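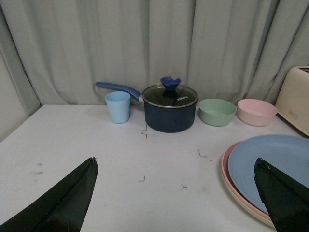
Adia asked whether the planner would re-plan in the middle of a reach or stop and wait for the operator. It re-plans. Drilotov Grasp checks the remaining path against each new wrist view and picks another approach if something is in the way. If no path is left, the arm holds position and logs the reason.

Grasp Planner 3 is the motion and grasp module of the Drilotov tool set. It takes the wrist camera stream, proposes grasps for two-finger grippers and sends joint targets to your controller.

Clear lids, stacked plates and nested bowls have their own grasp rules. For a stack, the planner goes for the rim of the top plate - the gap setting is under Contact in the config file. The small table set in the picture, with a lidded saucepan, bowls and a cup, is a typical layout for tuning.

Planning time: about 400 ms per grasp
Grasp templates included: 283
Arm drivers included: 13
License: per workstation, with updates through December

The Mughal simulator plug-in is sold separately. Scenes saved in Dumadine format open without conversion, but joint limits have to be entered again by hand.

Print this page | E-mail this page

Contact | Copyright Drilotov | Back to top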